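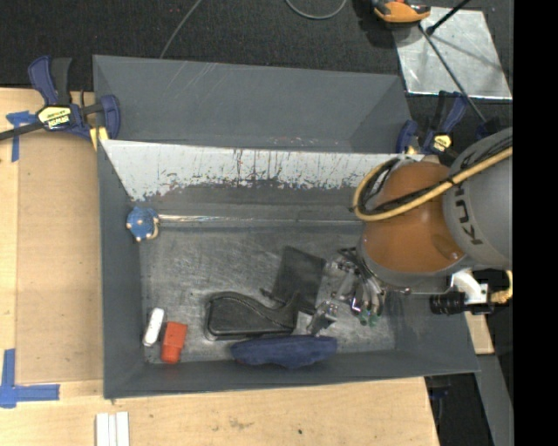

Does a coated metal bin stay looking new? Only if you keep it empty, and then you didn't need a bin.

Orkthorpe sells its gray sorting bin with the line "a finish for life." We have had one between two work tables since the spring and have used it the way the catalog says to use it: odds and ends go in, odds and ends come out, all day long. What follows is what we think of it. The manufacturer has seen this page and asked us to soften two sentences. We left them alone.

WHAT IT IS

A large rectangular open bin with a sloped panel at the back, a raised panel behind that, and walls that tip small goods toward a flat floor. It comes in gray. The catalog lists it as the Orkthorpe 588, and the old model, the 121, is still in some dealers' stock under a different sticker. Ask which one you're being sold. The 121 has a shallower slope and we would pass on it at any price.

WHAT IT COSTS

More than it should. The dealer we bought from wanted the full list price and threw in a bottle of touch-up paint, which ought to have told us something. Bredura makes a plain molded tub for a good deal less. It has no slope at all, and for heavy things that may be an advantage.

THE FINISH

The pale coating on the sloping panel is badly worn. Dark scratches run down it, and along the lower edge it has gone ragged and given up to bare gray. Orkthorpe's leaflet promises 2,000 "drop cycles" before visible wear. We asked what a drop cycle is. The answer came back that it is one object, of average weight, released from an average height. We asked for the averages and have not heard since.

The dark gray panel behind it is in far better shape, with a few thin pale scratches up in the left corner. It takes very little punishment, so we give it very little credit.

The metal floor is scuffed and covered in fine scratches. I don't hold that against it. A floor gets scuffed. What bothers me is paying extra for a white slope that looks worse than the floor does.

The left wall, for what it's worth, is still smooth. Plain matte gray, no white coat on top. If Orkthorpe made the whole bin like that wall I would have less to write.

THE SLOPE

The catalog says the slope "gathers contents gently to the center." Gently, maybe. To the center, no. Round things go wherever they please. The blue knobby ball, the one with the cream bumps, ends up tucked against the bottom of the slope near the left side, and in the corner below it you'll find the small stuff: a narrow white piece with rounded ends and a red-orange block leaning next to it. Corners collect things in every bin ever sold. Orkthorpe is the only company I know of that claims to have fixed it.

Long thin pieces are a nuisance too. A shiny rod will lie nearly flat across the bin and sit over everything you want to reach. You could call that a fault of the rod. I call it a bin with no divider.

LARGER ITEMS

It does better here. A black molded case sits well in the middle of the floor. A flat square sheet or folder lies down behind it without trouble, though dark gray on gray is easy to miss and we have emptied the bin looking for things that were in it. A navy fabric pouch will settle along the near wall and take up less room than you'd think. Soft things and big things, fine.

One word about color. The bin is mostly gray, and half the goods people put in bins are black, dark gray or navy. Trokero lines its trays in yellow. They're ugly and you can find things in them.

CLEANING

The leaflet says a damp cloth. A damp cloth takes off dust and leaves the smudges on the floor exactly where they were. Little specks, reddish and white, along the lower edge of the back panel need a fingernail or a stiff brush. Orkthorpe sells a stiff brush. Don't buy it, any dish brush is the same brush.

Do not use scouring powder on the white slope. We tried it on a hidden patch in June and took the shine right off.

TOUCH-UP PAINT

Skip it. The bottle is the wrong white, it takes a day to harden, and the next hard-edged thing that slides down will take it off again. If the bare patches offend you, cover the slope with a sheet of thin rubber and trim it to fit. Things slide less. They also land quieter, and we count that as a gain.

GUARANTEE

Read it before you pay. It covers "failure of the structure," and a worn coating is no such thing in their view. To be fair, the structure has been sound. No wall has bent and no seam has opened. It is a solid metal box with an expensive coat of paint on one side of it.

WHO SHOULD BUY ONE

Somebody who wants a sturdy open bin at table height, doesn't care what it looks like after a few months, and can get the dealer down on price. For light goods that have to stay apart from one another, buy trays. For shop display, where customers look into it, I would not buy it at all.

Phetsri has announced a bin in the same size with an uncoated slope. We haven't had one in to try, and I'm not going to praise it off a brochure — they all look wonderful in a brochure.

Page last changed July 1, 2003.

READER COMMENTS

My 588 has the same ragged edge at the bottom of the white part. I wrote to them and they sent another bottle of paint. — benchdog

I think you're being hard on it. It's a bin. Mine holds things. — R.T., Ohio

Does the rubber sheet stay put or do you have to glue it? Mine curls up at the corners. — parts_counter

Double-sided carpet tape along the top edge only. Then you can still lift it to wipe under. — benchdog

We had the 121 and it was worse. Everything stopped halfway down. Agree about the yellow trays, wish somebody made a yellow bin. — millie44

RELATED PAGES

Bredura molded tub, large
Trokero lined trays: are they worth the trouble?
Rubber sheet by the yard, what thickness to get
Work tables that don't wobble (and several that do)
Touch-up paints compared

Contact us | Copyright 2003, all rights reserved | Back to top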